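Shared With Everyone

1. The Request

The memo from Praterbridge asked me to share my contacts folder with one colleague in the Pearce office. I clicked the obvious button. By lunch, 39 people had my dentist. 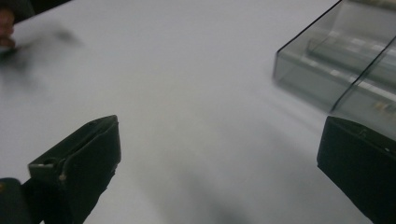

2. The Permissions

There were four levels of access, named Owner, Editor, Reviewer and Ender. The help page covered the first three. I gave Ender to my manager, who seemed the type. Two minutes later my aunt was gone from the list, and so was the entire town of Plostitz, where I had once bought a lamp.
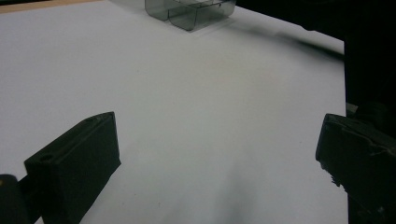

3. The Recovery

Support told me to restore the folder from October. I did. It came back with seven strangers in it, all marked as family – one with a birthday that same afternoon. I sent a card. He wrote back warmly, asked after my dentist, and wanted to know if I could please stop sharing my calendar.

I hadn't shared my calendar. I went to check, and I no longer had permission to open it.

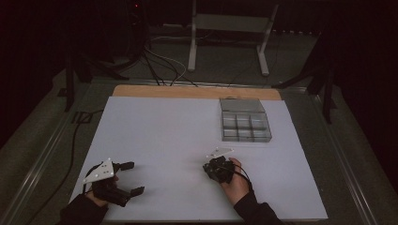
White board with a clear compartment box, lid apparently open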